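Chapter 7
Wood in Contact with Food

7.1 Scope of the chapter

Wood takes up water from the air and gives it back until the two are in balance. The moisture content at which this happens sets the limits on how thin a vessel may be turned, how it should be finished and how long it will stay round. Chapter 6 dealt with boards and beams. We now turn to small hollow ware: bowls, dishes and troughs.

A freshly felled log may hold more water than dry matter. Below the fibre saturation point the cell walls begin to shrink, and they do so unevenly — more along the growth rings than across them. A bowl turned from green stock therefore dries to an oval. Kashindye's workshop trials at Chege followed 29 rough-turned blanks, each with an oven-dry mass of roughly 700 g. One blank weighed 933 g when first cut, a moisture content of 33 per cent on the dry basis used throughout this book.

The sections that follow cover shrinkage (7.2), surface finishes (7.3) and the cleaning of used ware (7.4). Readers should be able to calculate moisture content before going on; the method is given in Section 2.

Finishes fall into two groups. Drying oils harden within the surface layer, while film finishes sit on top of it and may chip under a knife.

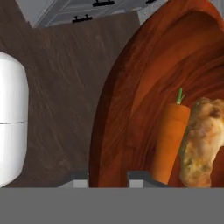 Figure 7.1 Wooden bowl with carrot and roasted chicken. Bands of grain follow the curve of the inner wall.

Terms set in bold are defined in the glossary. Problems marked with a star need the shrinkage tables in Appendix C.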